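Robot on the crockery line: three weeks in

potwash_pete
We've had the Stodura arm since April and I love it! It clears bowls off the belt while we do the sorting and checking, and my wrists have stopped aching. 233 bowls on Monday's late shift.

glazey
Glad for you, but at Trelis we lost 2 evening posts after ours came in. Worth saying.

potwash_pete
Fair point. Ours moved to checking — same pay, better hours. White bowls on a black surface are my favourite bit to watch,

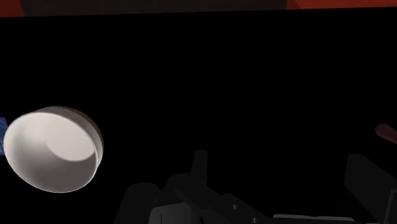
and I've started learning to set up the jobs myself.

glazey
Get that training in writing, then.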